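검색어를 입력하세요 검색 전체 메뉴

화장품 서랍을 정리하는 방법 (작은 방에서 사는 사람을 위하여)

글: Mwende Barasa

저는 한국에 와서 원룸에 살기 시작했을 때, 화장품이 세 군데에 있었습니다. 욕실 선반, 침대 옆, 그리고 가방 안입니다. 아침마다 눈썹 연필을 찾는 일에 시간을 많이 썼습니다. 이 글은 제가 여러 번 실패한 다음에 지금 쓰고 있는 방법을 순서대로 적은 것입니다. 저의 한국어에 어색한 부분이 있으면 너그럽게 읽어 주시기 바랍니다.

준비할 것

큰 수건 한 장, 마른 천, 중성세제, 유성펜, 마스킹 테이프, 그리고 줄자입니다. 정리함은 아직 사지 마십시오. 저는 처음에 정리함을 먼저 샀고, 높이가 서랍보다 커서 서랍이 닫히지 않았습니다. 그 정리함은 지금 양념통을 넣는 데에 씁니다.

1단계. 전부 꺼내기

집에 있는 화장품을 모두 수건 위에 꺼냅니다. 여행 가방의 앞주머니와 겨울 외투의 주머니도 확인하십시오. 저는 외투에서 립밤을 두 개 찾았습니다. 샘플도 꺼내야 합니다. 샘플은 작아서 화장품이 아닌 것처럼 느껴지지만 자리를 많이 차지합니다.

2단계. 날짜를 확인하기

포장에는 보통 뚜껑이 열린 통 그림과 숫자가 있습니다. 6M이면 개봉한 후 여섯 달, 12M이면 열두 달이라는 뜻입니다. 사용기한이 따로 적혀 있는 제품은 그 날짜도 같이 봅니다. 언제 열었는지 기억이 나지 않는 마스카라는 버리는 것이 좋습니다. 눈에 가까이 쓰는 제품은 다른 것보다 빨리 바꾸라고 배웠습니다. 파우더 종류는 비교적 오래 쓸 수 있지만, 냄새가 변했거나 표면이 딱딱해졌으면 저는 더 쓰지 않습니다.

오늘부터는 새 제품을 열 때 마스킹 테이프에 개봉한 달을 적어서 바닥에 붙이십시오. 저는 "5월"처럼 짧게 씁니다. 연도까지 쓰고 싶으면 작은 글씨로 쓰면 됩니다.

3단계. 쓰는 횟수로 나누기

많은 안내서가 눈, 입술, 피부처럼 종류로 나누라고 합니다. 저도 그렇게 했는데 이 주일 만에 다시 섞였습니다. 저에게는 쓰는 횟수로 나누는 것이 맞았습니다.

매일 쓰는 것: 책상 위에 둡니다.
일주일에 한두 번 쓰는 것: 첫 번째 서랍에 둡니다.
결혼식이나 면접 때 쓰는 것: 뚜껑이 있는 상자에 넣고 높은 곳에 둡니다.

고민이 되는 제품은 첫 번째 서랍에 넣어 두고 한 달 후에 다시 봅니다. 한 달 동안 한 번도 손이 가지 않았으면 높은 상자로 보냅니다. 친구 Faith Mrema는 이 기간을 두 달로 하는데, 그것도 괜찮은 방법이라고 생각합니다.

4단계. 자리를 재기

이제 줄자를 쓸 차례입니다. 책상에서는 가로와 깊이를 재고, 서랍에서는 안쪽 높이도 꼭 재야 합니다. 저의 서랍은 안쪽 높이가 74밀리미터이고, 넣으려고 했던 스킨 병은 86밀리미터였습니다. 눈으로 볼 때에는 들어갈 것 같았습니다. 이런 병은 눕히면 샐 수 있으니까 서랍에 넣지 않고 욕실에 세워 둡니다.

책상에 두는 정리함은 낮고 긴 모양을 추천합니다. 높은 것은 뒤에 있는 물건이 보이지 않고, 팔을 뻗을 때 넘어뜨리기 쉽습니다. 책상의 뒤쪽 끝에 가깝게 놓으면 앞쪽에서 노트북을 쓰거나 밥을 먹을 수 있습니다.

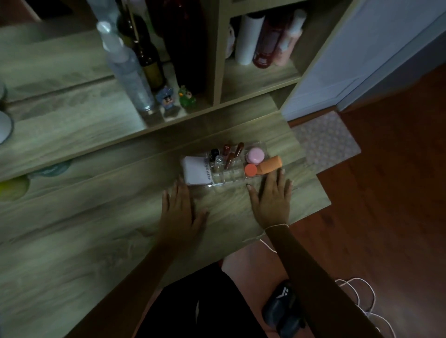 재료는 투명한 것과 불투명한 것 중에서 고르게 됩니다. 투명한 정리함은 무엇이 들어 있는지 바로 알 수 있지만 먼지와 가루도 잘 보입니다. 불투명한 것은 깔끔해 보이지만, 저처럼 자주 잊어버리는 사람은 안에 있는 물건을 또 사게 됩니다. 햇빛이 들어오는 창문 앞은 어느 쪽이든 피해 주십시오.

5단계. 칸에 넣기

납작한 케이스는 칸이 넓으면 세우고, 좁으면 비스듬하게 기대어 놓습니다. 손가락이 들어갈 틈을 남겨 두어야 꺼내기 쉽습니다. 연필 종류는 뚜껑을 꽉 닫아서 눕혀 둡니다. 칸 하나는 일부러 비워 두십시오. 밤에 귀걸이를 빼거나 머리핀을 둘 곳이 필요하고, 빈 칸이 없으면 그런 물건이 책상 전체로 퍼집니다.

다 넣은 후에 평소처럼 한 번 화장을 해 보십시오. 손이 자꾸 다른 칸으로 가면 물건을 그 칸으로 옮깁니다. 저는 파운데이션을 왼쪽에 두었다가 사흘 후에 오른쪽으로 바꾸었습니다.

6단계. 씻기

아크릴은 알코올로 닦으면 하얗게 흐려지거나 금이 갈 수 있습니다. 미지근한 물에 중성세제를 조금 풀어서 부드러운 천으로 닦고, 물기를 바로 없애십시오. 거친 수세미도 쓰지 않습니다. 모서리의 가루는 마른 면봉으로 먼저 꺼낸 다음에 물을 쓰는 것이 편합니다. 물을 먼저 쓰면 가루가 반죽이 됩니다.

자주 받은 질문

향수도 같이 두어도 됩니까? Tatu Nzioka 씨가 물어보셨습니다. 저는 따로 둡니다. 향수는 빛과 열에 약하기 때문에 원래 상자에 넣어서 옷장 안에 둡니다.

브러시는 어떻게 합니까? 컵에 세워 두되 털이 위로 가게 합니다. 씻은 다음에는 눕혀서 말리고, 완전히 마르면 세웁니다.

다음에는 욕실 선반에 대해서 쓰려고 합니다. 습기가 많은 곳이라서 시간이 조금 더 걸릴 것 같습니다.

문의: 하단 양식 이용 | © 2023 Kioko 살림노트 | 맨 위로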